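3.2 What people do with a computer that has stopped working

I should say up front that I came to this question sideways. I was in Ustdale to ask households about heating bills, and I kept getting shown into back rooms and garages where an old desktop sat under a blanket or a stack of coats. After the fourth or fifth time (I wasn't writing it down yet, which I regret!) I started asking about the computers too, and the heating bills sort of fell off the end of the project.

So the survey I'm reporting here is really the second one. I mailed 900 forms to addresses in Ustdale and Lerness and got 722 back, which is a wonderful return for a mailed form and probably says something about how strongly people feel about their junk. The form was a single page. It asked whether there was a computer in the home that nobody had switched on in the past year, how old it was, why it was still there, and what would have to happen for it to leave. I left a big blank box at the bottom and people filled it, some of them on both sides of the paper.

The reasons for keeping a dead machine fell into groups more easily than I expected. Photos came first, by a long way. People believe their pictures are on there, they mean to get them off, and they don't know how. Next came money: the thing cost a lot when it was new and throwing it out feels like admitting that the money is gone. Then there was a group I've been calling the menders, who fully intend to fix it. I have a soft spot for the menders, being one, and I've tried to be careful about that when reading their answers.
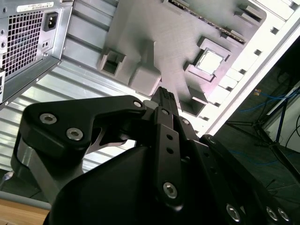
Figure 4. Power supply in an open tower case, with the ventilation grille and the power inlet.

The menders were the ones I most wanted to talk to in person, and 91 of them said yes to a phone call. I asked each one to tell me about the last time they opened something up, and then I mostly kept quiet. What struck me is how much of the talk was about other people. Somebody's uncle had shown them how to hold a screwdriver, or a neighbor had lent them a part and never asked for it back. Skill came up, sure, but it came up as something you got from a person you liked. One caller in Lerness spent twenty minutes on her old shop teacher before we got anywhere near a computer.

Cost matters less than I'd assumed going in. I had a whole section drafted on the price of spare parts and I've cut it down to a paragraph, because hardly any callers raised it on their own. They talked about time and about space, and about a spouse who wanted the table back by supper. Quite a few told me they'd started a repair in November, when the evenings get long, and then dropped it once the holidays came along.

The two towns do differ in one way that I think is worth chasing. Lerness has Retora, the secondhand shop on the main street, which takes machines in any condition. Ustdale has nothing like it, and the nearest drop-off is the Koppel yard out past the rail line, open mornings only. In Lerness people wrote about "bringing it in." In Ustdale they wrote about "getting rid of it," and you can hear the difference in how they feel about the trip. I don't want to lean too hard on a phrase, and the two towns aren't matched for age or income, so please take this as a hunch with some paper behind it.

I go through the written comments in the next section, grouped by town and by the age of the machine. The ones about lost photos are long, and I've quoted them at more length than is usual, partly because I couldn't bring myself to trim them.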